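4.2 Dosing as a contested task

The workplace we call Roy is a back-room laundry and appliance bay belonging to Jamdale, a firm that services machines and washes whatever its customers send in. When management bought into the Bestau automation package, the brochure promised that staff would be "released from repetitive handling." At the time of our interviews, staff had been released from folding and attached to a pair of grippers.

The arrangement is simple enough to explain at lunch. A worker does an ordinary job with a hand-held gripper in each hand, the markers on the grippers are tracked, and the recordings are used to train the arm that will later do the same job. Workers called this "pinching." Of the 34 tasks on the list, dosing detergent was the one they had the most to say about, little of it suited to a journal.

Powder is the difficulty. A person with fingers pours it without a thought and wipes up the rest with a sleeve. A person with two fingers per hand, both plastic, has to think about the bag, the drawer and the angle of the elbow, and then has to do it all again for the next recording. Milagros Urrego, the longest-serving of the 6 workers we interviewed, said she had dosed machines for 20 years and had never before been asked to do it "like a crab with a certificate." Figure 4 shows the task under way.

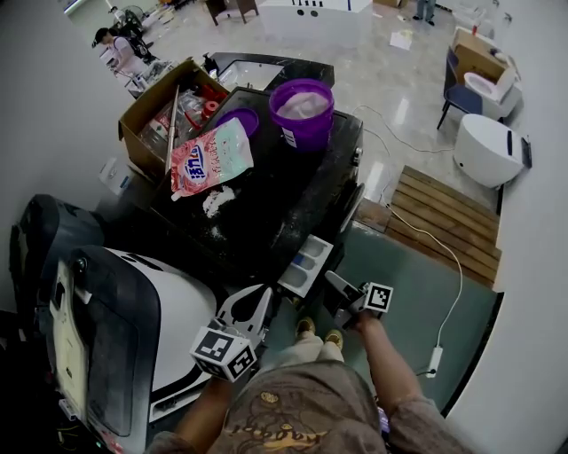
Figure 4. Detergent dosing with hand-held grippers. The drawer is pulled out; powder has spilled on the top of the machine.

Two changes to the work deserve mention. The first is that spillage acquired a status. Under the old regime a spill was a small failing, dealt with by a cloth. Under the new one it was data, and workers were told to leave it where it fell until the take was over. Several found this harder to bear than the grippers themselves. One confessed to coming back in the evening to wipe down machines that had already been wiped.

The second concerns pace. The Bestau schedule assumed that an experienced worker would produce better recordings than a novice, and paid accordingly. Experienced workers, however, tended to take shortcuts that the software could not follow, and were asked to slow down and be clearer. Urrego described being coached by a man from Ritmont, the integrator, on how to open a drawer. She opened it his way while he was in the room.

Supervisors saw the matter differently. They pointed out that wrist complaints had been common before the project and that no one had been let go. Both statements were accepted by the workers, who added that their wrists now hurt in a new place. The question of what would happen once the arm could dose by itself was put to the supervisors in October and referred to Ritmont, who referred it to Jamdale.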